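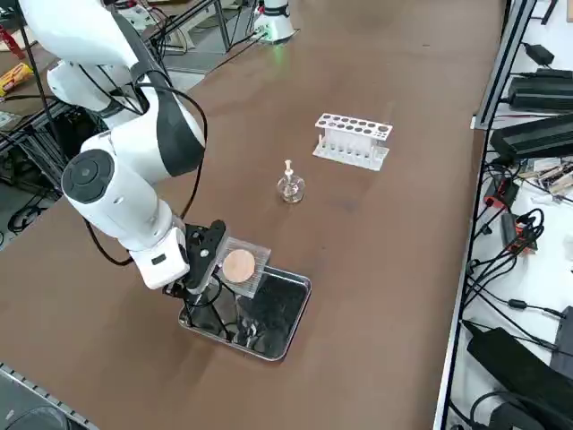

Humside school science room gets new tables and a full set of bench equipment

8 Jul 2024

The science room at Humside school in Flondudville will reopen to students at the end of July with new brown work tables, two deep sinks and a full set of basic lab equipment.

The room has been closed for building work since the spring. The old benches were taken out along with a run of wall cabinets, and the floor was leveled and sealed. The tables were supplied by Kozłowski, a furniture maker based in Telolden, which also fitted the storage along the back wall.

Each work area will be set out with the same basic items, including a stainless steel tray, a glass alcohol lamp with a white cap and a white test tube rack. Clear plastic plates, glassware and clamps will be kept in the back wall storage and handed out as classes need them.

The school has bought 80 test tubes and 20 trays, enough for every group in the largest class to work at the same time. Until now, classes shared equipment between groups, and some lessons were split over two days.

"We had good students waiting in line for a tray," said Danuta Piątek, who teaches chemistry and biology at the school. "Now a group can start a piece of work and finish it in the same period."

Piątek said the trays would be used for most of the first-year work, from seed and leaf studies to simple tests with indicator paper. Older students will use the lamps for short heating work. Lamps will be filled by staff only, and the fuel will be stored in a locked metal cabinet outside the classroom.

The layout was drawn up by Igor Śliwiński, who runs technical services for the school. The tables stand away from the walls so that teachers can reach every group from both sides. Power outlets have been moved to the ends of the tables, and the gas line to the old benches has been capped.

"The gas taps were the oldest thing in the building," Śliwiński said. "Replacing them would have taken a large part of the budget, and the classes we teach here don't need them."

Five classes are scheduled to use the room each day once the summer session begins. An evening course in water testing, led by Boyang Xue, will also move in from the annex. That course is open to adults living in Flondudville and Telolden and runs for five weeks. Students will bring in samples from wells and garden ponds and test them for hardness and acidity.

Families can look around the room on the afternoon before classes start. Staff will be on hand to answer questions about the courses and the new safety rules. Students must wear closed shoes and tie back long hair. Goggles will be provided.

The annex, which has served as a temporary lab, will go back to being used for storage and exams. Registration for the evening course is open at the school office.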